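Stop Making Me Tip Before I Eat

Paid for a muffin in Zandholm last month. Muffin in a bag, bag handed over, whole thing maybe ten seconds. Then the screen swings around. 18, 22, 25. And a tiny gray "other" you need good eyes to find.

I'm not cheap. Waited tables for years, lived on it. Skye Gillies trained me, and Skye had one rule — the tip is the last thing that happens. They eat, they sit, they decide. You find out after they're gone. Hated it some nights. One party of 44 left me nothing and I cried in the walk-in.

But it meant something when it came.

Now it's up front. You're paying for service you haven't gotten yet, with a line behind you and the person looking right at the screen. That isn't a tip, it's a cover charge with guilt on it. My neighbor Sombat says just hit zero and smile. Sombat is a stronger man than me.

And where does it go? I asked at three counters. One kid said the pool. One said she thought the pool. One didnt know at all. If the people earning it can't tell me I'm not going to feel bad for asking.
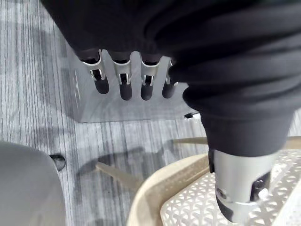 What I'd like is boring. Put the wage in the price. Muffin costs a dollar more, fine, print it on the card, I'll pay it and so will most people. Keep tips for table service if you have to, and ask at the end. Paweena Jaidee did this at her noodle place in Brarberg, raised every bowl, took the jar away. Lost a few regulars. Got some back by January. Her cooks stayed, and they used to leave every couple of months.

I know, margins. Everybody has margins. I have rent, it's 1447 now and no one lets me pick a percentge for that either.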